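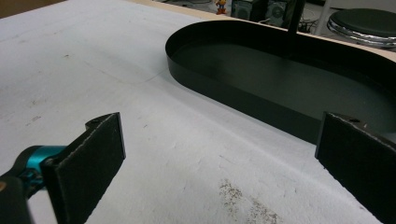
yretamal57
Has anyone got the Pandano cleaner to do anything on a matt white tabletop? The label promises "like new in 30 seconds" and I don't believe a word of it. Mine has the same faint grey scuffs and fine scratches you can see in front of the big dark oval tray, and I've wiped it 3 times this week.

Oravec_M
Scuffs, maybe. Scratches, no. No spray fills a scratch, whatever Pandano print on the bottle.

gounderfan
Disagree. Did ours in September and the grey marks came off with a damp cloth and a bit of patience. Are you sure it isn't just dust? I can see specks.

yretamal57
Some of it's dust, yes. I do own a cloth.

Oravec_M
@gounderfan what was your top made of, though? The textured ones hold dirt. A shiny one proves nothing.

gounderfan
No idea, it came from Wulance. Felt a bit rough.

Oravec_M
So we don't know.

yretamal57
I'll try plain washing-up liquid on one corner before I spend any more. And does a felt mat under a tray help, or is that another thing shops made up?

Oravec_M
Felt picks up grit. Lift the tray, don't slide it.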